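Category: Product News / Motion Planning Software

Prunton Releases Nuda 7 With Wrist-View Grasp Planning for Thin and Irregular Parts

VEKESINE, September – Prunton today released Nuda 7, the latest version of its grasp planning and control software for multi-finger grippers. The release adds a planner for thin wire, springs and other parts that present little surface to a depth sensor.

Earlier versions of Nuda computed a grasp once, from a fixed overhead view. Version 7 updates the estimated part pose from the wrist camera during the approach, at 16 updates per second, and corrects the finger path until contact. Reflections from bare metal are masked before the pose is computed.

In tests at the Kahraman laboratory in Vekesine, the planner was run on 43 part types laid on patterned and plain surfaces. Average planning time was around 80 milliseconds on the standard controller. Parts that overlap or tangle are still rejected by default; the threshold can be changed in the cell configuration file.

Nuda 7 reads existing Nuda 6 project files. Finger geometry must be imported again before first use. The update is free to customers with a current support contract.

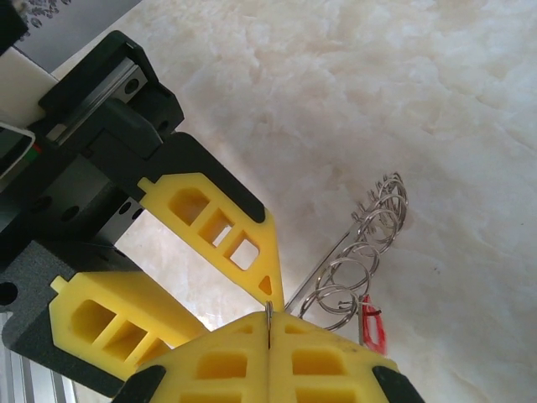
Four-finger gripper beside a metal spring on a marble surface, seen from the wrist.

Media contact: Prunton Press Office, Vekesine | © Prunton. All rights reserved. | Back to top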